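Do you really need a drawer organiser?

I've got my doubts about most of what's sold to tidy a kitchen drawer.

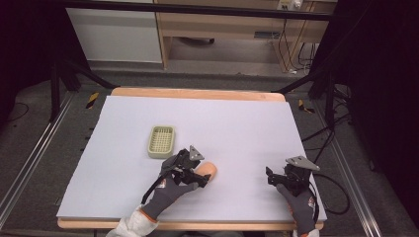

Take the Verno insert my neighbour Kirsty Ackroyd swears by. It cost her $37 and her peeler still jams the drawer. Before you spend anything, empty the drawer and put back what you used this month. The melon baller can go.

Cut-down cereal boxes make decent dividers. They'll look shabby by June, so cut new ones. As for scented liners, I've never met one that kept moths out of the flour, whatever colour it came in. Wipe up the crumbs and put the flour in a jar with a proper lid.

Non-slip mat is the one thing I'd pay for. Buy it off the roll and trim it with kitchen scissors.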